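Brendeck Practice Amp 12

A small combo amplifier for bedrooms, rehearsal rooms and the back of the van. The Brendeck has one 12-inch speaker, two channels (clean and drive) and a spring reverb with its own level control. It is made for electric guitar, but plenty of bands use it for vocals as well.

The clean channel stays clear until the volume is well up. The drive channel is rougher and suits the garage and punk end of things – turn the tone down a little if your guitar has bright pickups. A headphone socket on the back cuts the speaker when in use.
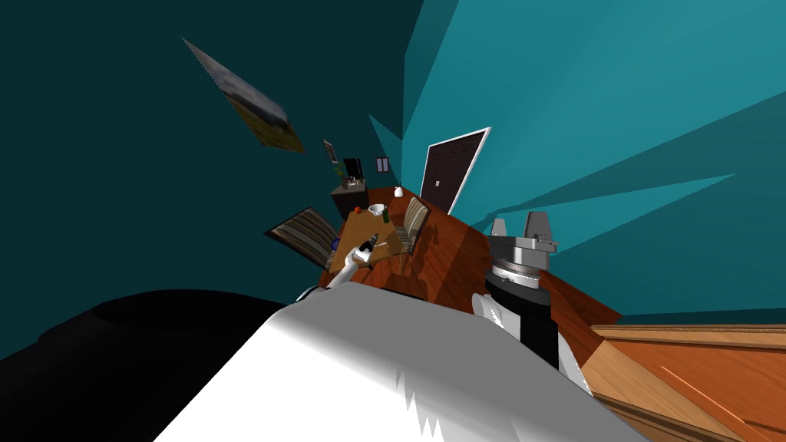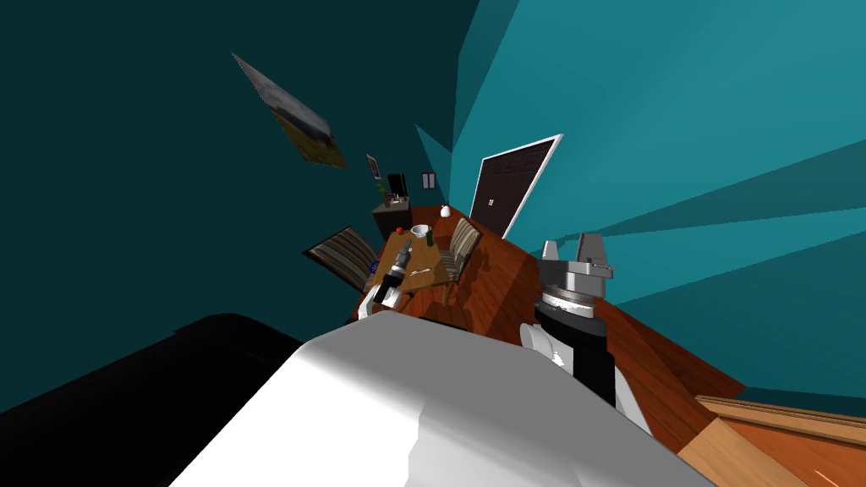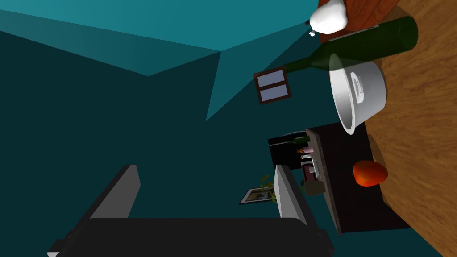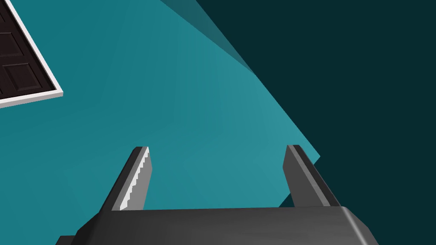
Views with teal surfaces

Specification
Output: 70 watts
Speaker: 12 inch
Channels: 2
Inputs: guitar, aux
Footswitch: Dolance two-button, sold separately
Cover: Mahmoudi padded, sold separately

"I have played 1000 gigs through louder amps and I take this one to most of them now," says Vaughan Ngata, guitarist with Flekulham.

Delivery and returns
Amps are sent by courier in a double-walled box. Please keep the box until you have tried both channels and the reverb. Returns must include the mains lead. We can also fit a replacement speaker – ask at the counter or ring before noon.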